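Fairweather Residents' Forum
Board: Shared Facilities
Topic: Proposed change to laundry room hours, Prillitz Building

prillitz_office
Residents are advised that management is reviewing the hours of the shared laundry room. Under the proposal, the room would close at 9 p.m. instead of 11 p.m., beginning in June. The office has received repeated complaints about noise from the units directly above. Comments posted in this thread will be considered before a decision is made.

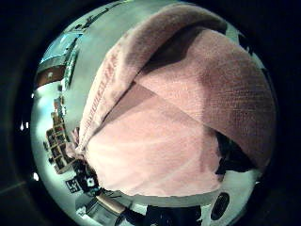

Written comments may also be left at the front desk. Please include your unit number.

gernberg_side
I wish to register my objection. Many residents on the Gernberg side work evening shifts and do not return before 8 p.m. A full wash and dry cannot be completed in one hour. The lease states that the room is available until 11 p.m., and I would ask the office to explain how that term can be changed without notice.

unit_3408
I support the earlier closing. My bedroom is above the dryers, and the vibration can be felt through the floor. Residents were told last year that rubber mats would be installed. They have not been.

wondine_reader
With respect to the previous poster, the mats are the proper remedy. The Wondine building has the same machines, and its room remains open until 11 p.m. The mats there cost $400 in total, and complaints have stopped.
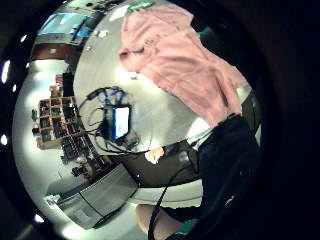 Drying time should also form part of this review. The dryers in our building require two cycles for heavy items, and every second cycle adds to the noise. Residents could help by separating their loads. Something fuzzy, like the large pink piece here, should not share a dryer with thin dark clothing, as the thin items finish long before the rest.

gernberg_side
I agree as to the mats. I do not agree that residents should be asked to make up for weak dryers.

unit_3408
Mats would be acceptable to me if they are installed before June. Otherwise I stand by my support for the 9 p.m. closing.

prillitz_office
Thank you for these comments. The office has requested a quote for mats and a service visit for the dryers. The present hours remain in effect until further notice.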